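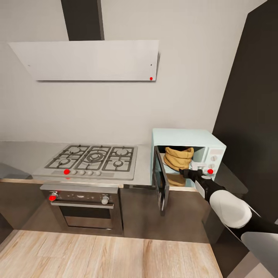

Before you plug in a heat gun or warm up your wax pot for a card-making day, please read through this list with your mug of tea in hand. It grew out of the one I keep taped inside my craft closet door, and it has saved me from a good many scorched cards! So many of us end up crafting in the kitchen, and a cooktop like this one, with five burners set right into the counter, leaves you less room for paper than you'd think. Keep your cardstock over on the table, friends.

Crop day safety check, filled in February 25, 2018
Checked by: Awuor Mugo

1. Burners off and knobs checked before any paper comes out.
OK. I did this twice, once before the bags were unpacked and again after lunch, when we had warmed up the soup.

2. Heat gun cord and plug.
Needs attention. My old Dinetti has a stiff spot in the cord near the handle, so I put it away and used the Malholm all day. I do miss the Dinetti, it was so quiet, but a new cord is on my list for March.

3. Heat gun resting on its stand between uses, on the glass mat.
OK, mostly. I caught myself laying it on the craft mat once while hunting for my gold powder.

4. Wax pot level and away from the table edge.
OK. It takes forever to melt a full pot, so start it while you sort your stickers and you won't be tempted to turn it up.

5. Trimmer blade guard in place.
OK on the Sison. The little one I take to classes has a loose guard and has gone in the mending basket until I can get to it.

6. Craft knives capped, used blades in the blade tin.
Not OK. I found 3 uncapped, and one of them was under a sheet of vellum, so do please lift your papers slowly when you clean up.

7. Window open for spray adhesive and inks.
OK. Chilly, but we all had sweaters on. Spray into a box if you can, and put the lid back on the can right away.

8. Extension cords flat along the wall.
OK after I moved one. It was lying right across the path to the snacks!

9. Plolament embossing plates cooled before stacking.
OK. I lay them out on a cookie rack and go do something else for a while.

Next check is before the March crop, once the cord is replaced.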